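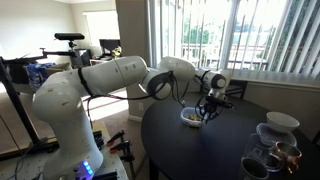
Ticket 1000: invoices printing with the bottom line missing

Opened by Crescencio Trujillo, September 27, 2021

Hello all, and sorry in advance for the length of this one -- I'd sooner you had the whole story than have to chase me for bits of it. Since we moved over to Kevance in June, our invoices have come out of the upstairs printer with the last line gone. It's always the last line, which is of course the one with the total on it! Customers at Orkeo have been very patient with us, bless them, but their accounts desk did ring again this morning.

What I've tried so far: turned the printer off and on, cleared the queue, and printed the same invoice from Marta's old login (same result). Saved as a PDF it looks perfect, total and all.

Reply from Sostuseo support

Thank you, Crescencio, that's a lovely clear report and the PDF test saved us a good deal of time. Could you open the print settings and tell me the paper size and the bottom margin, please? 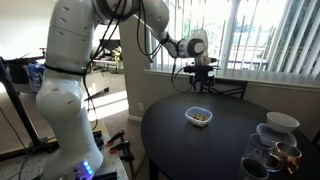
If the paper size says Letter, change it to A4 and leave the scaling at 100 per cent. The margin should be 19 mm. You'll need to do this on both of your computers, as the setting doesn't travel with the login.

Update from Crescencio

It was set to Letter on mine, and the margin was 2 mm. I've changed both and the Bermúdez invoice has just come out whole, so thank you ever so much. The other computer is still to do -- it's in use until this afternoon -- so please keep the ticket open until I've had a go at that one.

Sostuseo Support | Contact us | © 2021 Sostuseo | Back to top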